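Chapter 3

Where does all the heat go?

I grew up in a house with one warm room. In winter we all squeezed into it, did our homework in it, argued in it, and then ran up the stairs to bedrooms so chilly that I used to dress under the covers. My grandmother had a rule about shutting the door behind you, and she enforced it by shouting. "You're letting the cold in!" she'd say, and I believed for years that cold was a sort of stuff, like fog, that sneaked about the landing waiting for its chance.

She was wrong, of course, though I never dared tell her. Cold isn't a thing that moves. Heat is what moves, and it goes one way if you leave it alone, from the warmer place to the cooler place. When I left that door open, the warmth from our one good room wandered off up the stairs. My grandmother lost some of it, I lost some of it, and the landing got a little bit of comfort it did nothing with.

This chapter is all about that journey. We met temperature in Chapter 2, and if you skipped the bit on the difference between heat and temperature (I know some of you did) please go back and read it now, as I shall be leaning on it quite heavily. A cup of tea is hotter than a bath, but there is far more energy to be had from cooling the bath. If that sentence bothers you, go back. If it doesn't, carry on.

Heat has three ways of getting about. It can pass through a material, which we call conduction. It can be carried along by a moving liquid or gas, and that's convection. Or it can travel as radiation, which needs nothing in between at all and is how the warmth of the sun reaches your face. Most real things use all three at once, and a good deal of the work in this subject lies in deciding which one matters most in the case you've been given.

Take a saucepan of soup. The heat gets through the bottom of the pan by conduction, spreads about in the soup by convection, and if you hold your hand near the side of the pan you'll feel some radiation too. Now take the computer you may well be reading this on. The same ideas apply, only the "hob" is a chip you could hide under a biscuit, and we very much want its heat to leave.
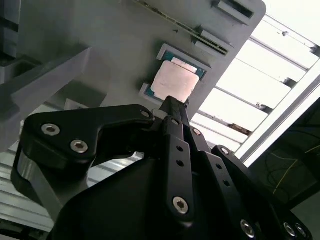 A metal lid on a processor does one simple job, and that's to take heat from a very small piece of silicon and share it over a larger area. Spreading heat out makes it much easier to get rid of. You do the same thing when you tip hot porridge out of a deep bowl and on to a plate (my brother still does this, and he is a grown man with a mortgage). On top of the lid you'd normally press a block of metal with fins on it, and a fan then pushes air past the fins. So we have conduction through the lid and the block, and convection from the fins to the air. Radiation plays a part as well, but a small one, and in section 3.5 we'll work out how small.

There's a snag, and it's a lovely one. Two flat pieces of metal pressed together aren't really touching all over. Look closely enough and both surfaces are hills and valleys, and they meet only at the tops of the hills. The rest of the gap is full of air, and air is a dreadful conductor. That's why people put a thin smear of paste between the two. The paste isn't a better conductor than the metal - it's far worse - but it's a good deal better than the air it pushes out. Use too much of it and you've simply made a thick layer of something mediocre.

I learned this from Hongmei Xia, who shared a laboratory bench with me in our second year and had much steadier hands than mine. We'd been given two metal bars and asked to measure how well they conducted when clamped end to end. Our answer came out absurdly low. I blamed the thermometers. Hongmei unclamped the bars, put a dab of grease on the joint and clamped them up again, and the readings jumped. I've trusted joints rather less ever since, and you should too!
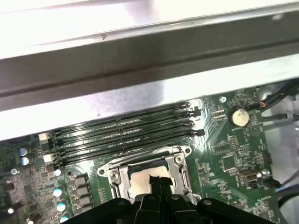
Figure 3.2 A processor socket and memory modules inside a computer case, with a metal beam running across above them.

Before we get to any sums, I'd like you to try something at home. You'll need a metal spoon, a wooden spoon and a mug of hot water from the tap. Leave both spoons on the table for an hour or so first, then pick them up, one in each hand. The metal one feels colder. Is it? Write down what you think, and why, before you go any further. Then stand both spoons in the mug, wait a minute or two, and touch the handles.

Keep your notes somewhere safe, as we'll come back to the spoons at the end of section 3.2. I've seen 111 sets of answers to the first part in my years of teaching it, and most of them say that the metal is colder. They're in good company with my grandmother.

3.1 Conduction: passing it along

Let's begin with a bar of copper, warm at one end and cool at the other.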